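Two arm bench setup, brush arm keeps stalling near the tray

Posted in Home Automation & Robotics > Builds

Nazareno Marino

Hi all, long time reader, first time I've had to ask for help. I share a workshop with a few people and since March I've been putting together a two arm bench. The idea is that one arm does the messy jobs (brushing oil or glaze into a tray, wiping things down) and the other one holds or moves parts for it. It's mostly a hobby thing, but I'd love it to be useful for small batches some day.

I'm running both arms off one PC with Skernora for the motion side. The brush arm reaches out fine in open space. The trouble starts when I send it down to the tray. It gets over the rim, slows way down, and then the software throws a "force limit" stop and everything freezes, both arms. I clear it, jog up a bit, try again, same thing. Sometimes I get one clean stroke out of it, and once I got a whole pass and was so happy I called my brother.

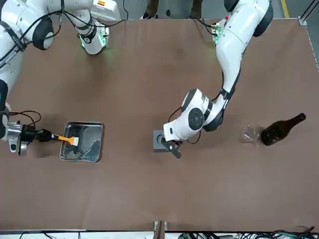

How do I stop the arm from tripping when the bristles touch the metal?

Lower the approach speed for the last bit of travel and set the contact height from the bristle tips, with the gripper already closed on the handle.

That's what a guy at the shop told me anyway, and I did try it, but I probably did it wrong. I measured the brush on the table with a ruler and typed that in as the tool length. My force limit is at 2 and my speed is set to 1000, whatever units those are in the Skernora panel. I also don't get why the second arm has to stop when it isn't doing anything near there. Any ideas? I'd rather not buy a force sensor if I can help it, I've already spent way more on this than I told my wife.

Serena Costa

Ooh, I fought with this for weeks on my own bench, so let me save you some evenings!

The advice you got is good, but the ruler is what's getting you. Once the fingers close on a brush handle it almost never sits straight, and it slides a little every time you grab it again. So teach the height with the brush in the gripper. Jog down slowly over the middle of the tray (stay away from the rim, the floor of those trays often curves up at the sides) until the bristles just start to bend, and save that point as zero. Then go a hair lower for the stroke. Bristles are your spring, let them do the work.

Next thing, your payload setting. If it still thinks the gripper is empty, or you switched grippers and left the old weight in there, the arm reads its own tool as a push. Mine was off and it tripped in mid air half the time. Check your cables too. If one pulls tight when the wrist turns, that shows up as force, and you'll blame the tray forever (I did).

Both arms stopping together is most likely because you have them in one safety group. Please leave it like that. They share a table, and you do not want one of them carrying on while you have your hands in there fixing the other.

Try speed 481 for the last stretch. Weird number, I know, it's just what I landed on and never changed.

farina_bench

just raise the force limit to 3000 and it won't trip anymore, worked for me

Serena Costa

Please don't do this one, Nazareno. With a limit that high it'll go right on pushing whether it's a tray or your wrist. Fix the height and the payload first, then see if you need to touch the limit at all.

Nazareno Marino

OK, payload was set to zero. Zero! I never filled it in after I put the gripper on. Going to reteach the height tonight with the brush held and I'll post what I get.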